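Checklist SB-7: Annual premises inspection, business units with fewer than five staff
Inspection date: 2/15/19
Inspector: Hemant Kandpal
Accompanied by: Songül Çınar, Prastis (site management)
Site: Hullia Business Park, Block B

Key: **S** satisfactory, **A** action needed, **N/A** not applicable, **NS** not seen.

Units are classed by the number of employees given on the occupier's last return. Owners working alone are entered as one. Agency staff are left out of the count unless they have been at the unit for the whole quarter. The Bolum workshop has moved up a size band since the last inspection and is now covered by checklist SB-8.

## 1. Records and registration

| Ref | Item | Result | Comment |
|---|---|---|---|
| 1.1 | Occupier's name matches lease schedule | A | Unit 4 still listed under the former tenant. |
| 1.2 | Employee return received | S | All returns in. Shukla return unsigned, sent back and signed on the day. |
| 1.3 | Business activity code correct | A | Shukla is coded as wholesale. Most of the floor is now retail. |
| 1.4 | Liability insurance certificate on display | S | Unit 2 copy is behind the door and should be moved to the notice board. |
| 1.5 | Accident book held and up to date | S | No entries in Units 2 and 4. One entry in Unit 5, minor cut, closed. |
| 1.6 | Floor area agrees with rating schedule | S | 2695 sq ft for the block, excluding the shared corridor. |

Comment on 1.3: the change of activity affects the fire load assumed for the unit. Monique Coste to confirm with the occupier what share of the floor is used for sales. If it is over half, the code should be changed before the April billing run, and the unit re-entered under retail for the area return as well. Until then the wholesale code stands and the unit is inspected against both sets of items.

## 2. Access and escape

| Ref | Item | Result | Comment |
|---|---|---|---|
| 2.1 | Main entrance clear, full width | S | |
| 2.2 | Rear exit opens without key | A | Unit 4: bolt fitted at head of door. Remove. |
| 2.3 | Corridor free of storage | A | Flattened cartons outside Unit 5. |
| 2.4 | Exit signs in place and readable | S | |
| 2.5 | Emergency lighting test log | S | Monthly tests signed by D. Chauhan. |
| 2.6 | External steps and handrail | S | Nosing on bottom step worn but sound. Check next visit. |

Comment on 2.2: the bolt was also noted at the previous inspection. The occupier says it is only drawn at night. This is not accepted, as the unit is sometimes opened from the front by one person who may not go to the rear at all. Removal within 7 days. Prastis to send a photograph of the door after the work.

Comment on 2.3: the corridor is a shared escape route and no occupier has storage rights in it. Cartons were taken away during the visit. The item stays at A until a second, unannounced check has been made.
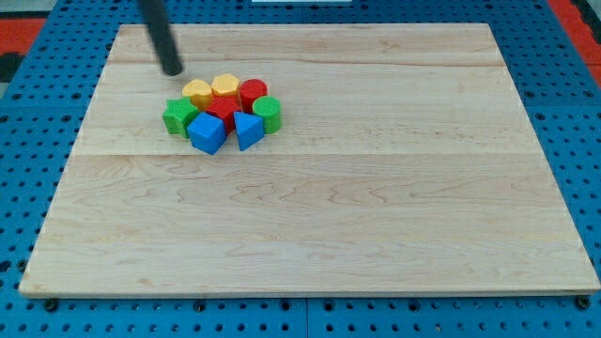 *Photo: Natsumi Higuchi / Prastis*

## 3. Fire equipment

| Ref | Item | Result | Comment |
|---|---|---|---|
| 3.1 | Extinguishers present to plan | S | |
| 3.2 | Service labels in date | A | Unit 2: label missing from CO2 unit. Service sheet not found. |
| 3.3 | Alarm sounder audible with doors closed | S | Tested from panel. Weak in Unit 5 store room, but heard. |
| 3.4 | Call points not blocked | S | |
| 3.5 | Staff know assembly point | A | Two occupiers gave the old point at the east gate. |

Comment on 3.2: an extinguisher with no label and no service sheet is treated as unserviced. Contractor to attend and label. The cost falls to the occupier under the lease.

Comment on 3.5: the assembly point moved when the east gate was closed to vehicles. The notice in the corridor is correct. The welcome sheet given to new tenants is out of date and must be reissued by Prastis.

## 4. Electrical and heating

| Ref | Item | Result | Comment |
|---|---|---|---|
| 4.1 | Fixed wiring certificate | S | In date. Copy held in the block file. |
| 4.2 | Portable appliance labels | A | Unit 5: kettle and fan heater not labelled. |
| 4.3 | Extension leads not linked together | A | Unit 4, under rear desk. Put right during visit. |
| 4.4 | Distribution board clear | S | Some 45 inches clear in front. |
| 4.5 | Heating controls working | S | |
| 4.6 | Gas safety record | N/A | Block is all electric. |

Comment on 4.2: fan heater to be taken out of use until tested. The kettle may stay in use if the plug and lead are checked by eye and a note made in the log.

## 5. Welfare and general condition

| Ref | Item | Result | Comment |
|---|---|---|---|
| 5.1 | Toilets and wash basin | S | |
| 5.2 | Drinking water | S | |
| 5.3 | First aid box contents | A | Unit 2: dressings past date. |
| 5.4 | Lone working arrangement written down | A | See comment. |
| 5.5 | Floor surfaces | S | Lifted tile in Unit 4 entrance has been fixed since last visit. |
| 5.6 | Roof space | NS | Hatch key not on site. |

Comment on 5.4: no written arrangement was seen in any unit with one employee. The law does not ask for a written risk assessment from a firm with fewer than 5 employees, but the lease does ask for a lone working note. One side of paper is enough: working hours, a contact number, and who is told when the unit is locked up. Deepak Chauhan has a blank form and will hand it out.

Comment on 5.6: key to be brought to the follow-up visit. An item marked NS on two visits running is entered as A.

## 6. Actions

- 1.1, 3.5: Prastis. Correct the lease schedule and reissue the welcome sheet.
- 1.3: M. Coste. Confirm sales area with Shukla.
- 2.2: Unit 4 occupier. Remove bolt, 7 days.
- 2.3: H. Kandpal. Unannounced corridor check.
- 3.2, 5.3: Unit 2 occupier.
- 4.2: Unit 5 occupier. Heater out of use from today.
- 4.3: closed on site, no further action.
- 5.4: D. Chauhan to hand out forms. Occupiers to return them to the site office.
- 5.6: S. Çınar. Hatch key.

Signed: H. Kandpal
Received for Prastis: S. Çınar
Copies: M. Coste, D. Chauhan, block file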